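Folding Flat and Fitted Sheets: A Guide for Residents and Linen Room Users

Flelberg Residence Services - Household Skills Series

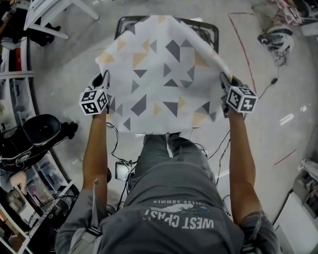
Holding a printed sheet taut by two corners.

Purpose of this guide

This guide sets out the folding method used in the linen rooms at Flelberg and Cekwood. It applies to single and double sheets, both flat and fitted, and may be used equally well for duvet covers. Residents who return house linen to the shared shelves are asked to fold it as described below so that each item fits the space marked for it.

The method can be carried out by one person standing up. A table or a clean bed is needed only for the later folds.

Before you start

Check that the sheet is fully dry, including the hems and seams. Thick hems hold moisture longer than the rest of the cloth, and a sheet put away damp will develop a stale smell on the shelf. If there is any doubt, hang the sheet for another 40 minutes and check it again.

Clear a space wide enough to open both arms. Sweep or wipe the floor if it is likely that the cloth will touch it. Keep the laundry basket within reach, but far enough away that the sheet does not catch on it.

Shake the sheet once, firmly, to release creases. Look it over for stains, loose threads and small tears. Items that need mending go in the bag by the linen room door and should not be folded with the rest.

Folding a flat sheet

Step 1. Find two corners that share a short edge. On most sheets the top edge has a deeper hem than the bottom, and it is easiest to begin with this one.

Step 2. Take one corner in each hand and raise the sheet in front of you. Draw your hands apart until the edge between them is straight. Grip close to the corner itself. When the grip is too far in, the cloth bunches beside the hand and the first fold will not lie flat.

Step 3. Bring the right hand to the left and place the two corners together. Hold both in the left hand and run the right hand down the side of the sheet to bring the edges in line.

Step 4. Lay the sheet on the table and smooth it from the fold outward. Any twist in the cloth should be corrected at this stage.

Step 5. Fold the sheet in half along its length once more, keeping the long edges even.

Step 6. Fold the resulting strip in 3 equal parts, working from the hemmed end. Press down with the flat of the hand after each turn.

A double sheet may need one further fold. The finished item should be no deeper than the shelf, with the folded edge facing outward.

Folding a fitted sheet

Step 1. Turn the sheet inside out. Place one hand inside each of 2 neighboring corners.

Step 2. Bring the hands together and turn one corner over the other, so that the first sits neatly inside the second.

Step 3. Repeat with the remaining corners, then tuck one pair into the other. All of the elastic should now be on the same side.

Step 4. Lay the sheet down with the elastic facing up. Fold the elasticated edges in toward the middle until the shape is a plain rectangle.

Step 5. Fold in thirds, as for a flat sheet.

Fitted sheets rarely lie as flat as plain ones. A slight thickness at one end is acceptable.

Working with printed fabric

Sheets with a scattered print, such as triangles or dots, give no straight line to follow. Use the hems as your guide and disregard the pattern. Striped and checked sheets are simpler in this respect, although the print on older stock is not always square to the edge - the hem should still be given priority.

Storing the folded linen

Place sheets on the shelf by size, single to the left and double to the right. Sets should be kept together with the pillowcases inside the folded flat sheet. Do not press the stacks down to make room; an extra shelf is available in both buildings.

Linen of the Van Loon and Bilska patterns is kept apart from the general stock. Please return these sheets to the upper shelf, where the pattern name is shown on the label.

The linen rooms close at 1700. Items left on the folding tables after that time are moved to the holding basket and may be collected the following morning.

Related guides in this series

Drying Bed Linen Indoors
Changing a Duvet Cover
Removing Common Stains from Cotton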